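Unit 6: Gripper state from wrist images

Reading before class: the Unit 5 notes on time alignment, and the config section of the Zarncombe toolkit guide.

6.1 What we are estimating

Last unit we recovered the pose of each hand-held gripper. Pose alone is not enough to train a policy. We also need the opening width at every time step, and for two-handed tasks we need it for both hands on the same clock.

The Zarncombe grippers have no encoder on the fingers. Width comes from the image. The camera is fixed to the gripper body, so the fingers always move along the same short path in pixel space. This makes the problem much easier than general object detection. We know where to look, and we only have to say how far apart two shapes are.

6.2 The width pipeline

Step one is a crop. Keep the region the fingertips can reach and drop the rest. Do this in the undistorted image. If you crop first and undistort later, the calibration no longer applies.

Step two is finding the inner edge of each finger. The course code fits one line per finger and measures the gap between them at a fixed row.

Step three turns pixels into millimeters with a lookup table. You build the table by closing the gripper on spacer blocks and recording the gap for each block. Interpolate between entries. Do not extrapolate past the widest block — clamp and set the flag.

Step four is a median filter. Start with a short window. A long window smooths the plot nicely but moves the moment of closing, and the policy will learn to close late.

6.3 The closed case

When the fingertips touch, there is no gap to measure. The two edges merge into a single seam, and the line fit tends to jump to some other strong edge nearby. In the Grestton recordings this caused most of the bad labels.

Handle closed as its own class. Run the small classifier first, and call the line fit only if it returns open. A gripper closed on a thin object sits between the two cases, so keep the classifier score in the log.
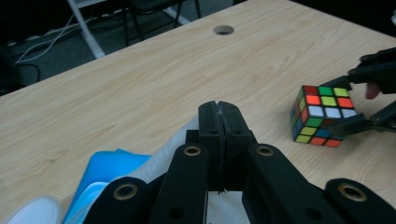

The second hand brings its own problem. Its fingers are black too, and they can enter the crop when the hands work close together. Mask by position first. If that fails, project the other gripper's pose into this view and reject any edge that falls inside its outline. You already have both poses from Unit 5.

Width is also not the same thing as grasp. A partly closed gripper may hold an object or may hold nothing. Do not write a grasp label from width alone.

6.4 Lab

Use the Šimek split in the course folder. It has 700 clips, and 40 of them are set aside for testing. Leave those alone until your table and thresholds are fixed.

Turn in:
— your lookup table as a text file
— a plot of raw and filtered width for 3 clips of your choice
— the mean error in millimeters on the test clips, open and closed reported separately
— a short note on your worst clip and which step failed

The reference solution runs at some 34 frames per second on the lab machines. Yours can be slower. Jobs go through the Ratarside queue as before, and the queue closes at 6 p.m. on the due date.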